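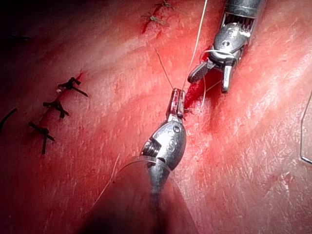
Yaqin Yin wrote under my first version of this post that "absorbable" on a suture packet covers at least two separate quantities, and that I should say which one I was trying to measure before asking why my numbers looked wrong. Fair enough. I have rewritten it below and taken out the graph, which had both on one axis.

Strength loss and mass loss in absorbable sutures: why do my curves not match?

I am doing a materials project at Onetstead on the breakdown of absorbable sutures in warm saline. No tissue or animals involved, only thread in jars. I have two threads, both size 3-0. One is braided polyglactin and the other is polydioxanone monofilament. Both were bought as expired training stock from Hosteck.

Method so far:

Phosphate buffered saline, 37 °C, in screw-top jars in a water bath.
20 lengths of each thread, each cut to 100 mm.
5 lengths taken out at each of four intervals, blotted, weighed, then pulled to failure straight away.
Crosshead speed 10 mm per minute, flat grips with rubber faces.

The braided thread has lost most of its strength by the third interval and the mass has hardly changed. I assumed that if the polymer was being broken down, the weight would fall in step. The monofilament has done very little by either measure, except that the strength readings are scattered all over the place, including in the control lengths that never went in a jar. One control came out at under half the value of its neighbour from the same packet.

So, first, is the gap between strength and mass in the braided thread real or is my weighing at fault? Second, what would scatter the monofilament results that badly? Third, when a data sheet says a suture is "absorbed" by a certain time, which of the two does it mean?

posted by quillfeather, 20 March 2019

marsh_lane_lab

The gap is real. You would have more to worry about if it were missing.

Both of your threads are polyesters and both break down by hydrolysis. Water gets into the bulk of the fibre and cuts the chains at the ester links. A cut somewhere in the middle of a chain leaves two shorter chains, and both are still in the fibre. Nothing has left, so the weight stays where it was. The strength does not stay where it was, as it depends on long chains tying one crystalline region to the next, and the cuts happen first in the loose amorphous material between the crystals where the water can reach. Only when the fragments are short enough to dissolve does the mass begin to drop. By then the thread is usually too weak to grip.

If you have access to any way of measuring molecular weight, or even the viscosity of a dilute solution, you will find it tracks the strength far better than the balance does. If you have not, leave the mass data in and plot it separately.

On the third point, read the data sheet again, slowly. A proper one gives two figures. The first is strength retention, stated as a percentage of the starting value at so many weeks. The second is the time to complete absorption, meaning that no material is left. For braided polyglactin the useful strength has gone by the end of the fifth week or so, and the material takes some weeks more to disappear. For polydioxanone both are much longer, and full absorption takes months. Your four intervals are probably all too early for the monofilament. A flat line over that period is what I would expect.

Things to check in the method:

Blotting is not drying. If you weigh wet lengths you are weighing buffer held between the filaments of the braid, which will hide a small loss and may even show as a gain. Rinse in distilled water, dry under vacuum or over desiccant to constant weight, then weigh. This means you cannot use the same lengths for the pull test unless you are content to test them dry, so cut a second set.

Check the pH each time you open a jar. The breakdown products are acidic. With little liquid and a lot of thread the pH falls and the rate changes with it. Use a generous volume of buffer and replace it when the reading drifts.

Expired stock is a poor baseline. The foil keeps moisture out, but you do not know how it was stored. Your own controls should be the starting value, not the figure printed on the sheet.

dorrit77

Not an expert but I had dissolving stitches in my hand in March and the nurse said they would be gone in a few weeks. There was still a bit poking out long after that and it came away when I was washing up. So I would not trust the packet whatever it says. Nylon ones are better, you just go back and have them taken out.

Pellico_bench

Adding to the first reply on the scatter, which it did not cover.

It is almost certainly the grips. Monofilament is smooth and stiff compared with a braid, and flat rubber faces will do one of two things. Either it slips, and you record a low peak with a long tail after it, or you tighten until it stops slipping and crush it at the edge of the jaw, so that it breaks there at a low load. Look at where each length failed. Any break at the jaw should be thrown out and noted as thrown out. My guess is that your half-value control was one of these.

Use capstan grips if the department owns a pair. The thread wraps round a smooth drum and the load comes off gradually before it reaches the clamp. We made ours from steel bar turned down on a lathe and polished, and they did the job. Older Esteban frames need an adaptor plate to take them. You will want longer lengths too, as 100 mm does not leave much once it has gone round both drums. Quote the free length between the drums and keep it the same throughout.

The other matter is handling. Polydioxanone comes off the card with a set in it. If you straighten it by running it between your fingernails, or pick it up with toothed forceps or the tips of a needle holder, you leave a nick. A nick in a braid costs you a few filaments. In a monofilament it is the place where the whole thing breaks. Gloved fingers, held at the ends only, and let the bath take the curl out.

Decide as well whether you want straight pull or knot pull. They are different tests and give different numbers, the knotted value being lower, as the thread is bent hard and squeezed at the knot. Published figures are often knot pull and sometimes do not say so until the small print. If you are comparing with a data sheet, tie the same knot it specifies, and have one person tie all of them.

Five per interval is thin for the monofilament. I would go to 10 and drop one of the early intervals to pay for it.

quillfeather

Thank you both. I went back through the broken ends under a hand lens. The low control broke level with the jaw, and so did most of the other low readings. The buffer in the braid jars had also gone down in pH and I had not been logging it. Capstan grips are booked and I am starting the monofilament again with longer lengths and later intervals. The braid strength data I will keep, with a note about the buffer, and I will repeat the mass readings on a dried set.

marsh_lane_lab

Log the bath temperature as well. Hydrolysis is sensitive to it, and a bath that drops over a weekend will put a step in your curve.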